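Tiziana Galli, 11/12/25

1/ Gripper comparison week! Perkent fingers vs the Clovham ones, same arm, same old Dell tower. I am already behind and very happy about it

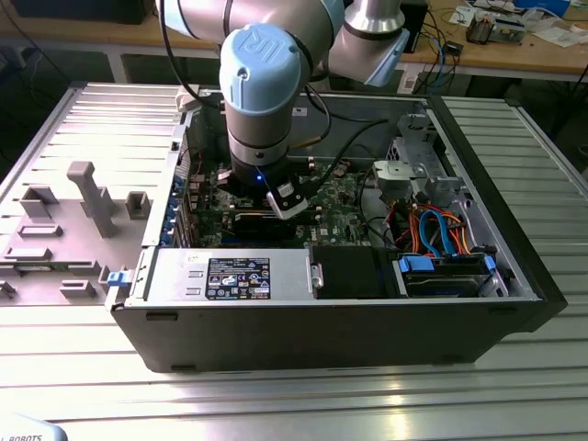

2/ RULES
11 tries per finger set. Same approach speed, same grip force. If I nudge the case, I start over (ugh)

3/ Clovham is stubbier and grabs harder. Perkent is slim, so I have more hope for it in between the memory slots

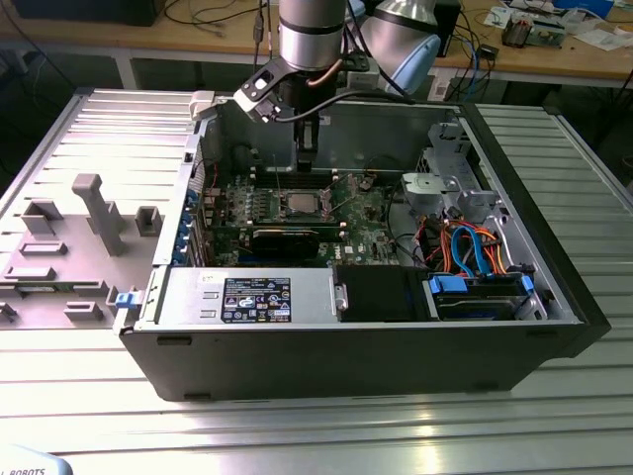
and slim means bendy, so I'm logging every bit of flex too. Total budget is 304 cycles before I swap pads. Used almost 92 so far, mostly on me fiddling with the camera offset!!

4/ Wrist cam next. Metal glare is my big worry, those socket edges are so shiny

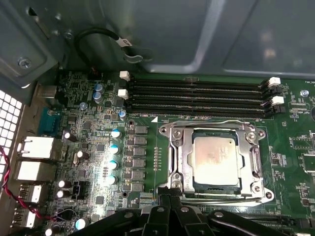
Presumar Lab / Gripper & Tooling Team

5/ Numbers when both sets are done. Send me your favorite pad material

Comments

Ada Sala: team stubby forever

gentile_fan: try a matte diffuser on the light?

Tiziana Galli: ooh ok, adding it to the list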